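Hi Valter,

Quick update on the Grasley dashboard, as of 15th December. We're in good shape! The survey data is all cleaned up (2834 responses, after I threw out the duplicates) and I've redrawn the commute charts as small multiples, one per district. The old stacked bars were driving me nuts, and I could never compare the middle segments.

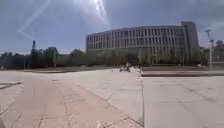
The color scale took longer than I'd planned. I started with 5 shades of green, but the two lightest looked the same on the office projector, so I've gone with blue to orange and a gray midpoint. Jurkeo tried it out and liked it a lot.

Still to do: the map labels, and the print version (ugh, the legend keeps landing on top of the axis). I've spent $500 of the testing money since August and would like to put another $100 toward a second round, if that's okay with you.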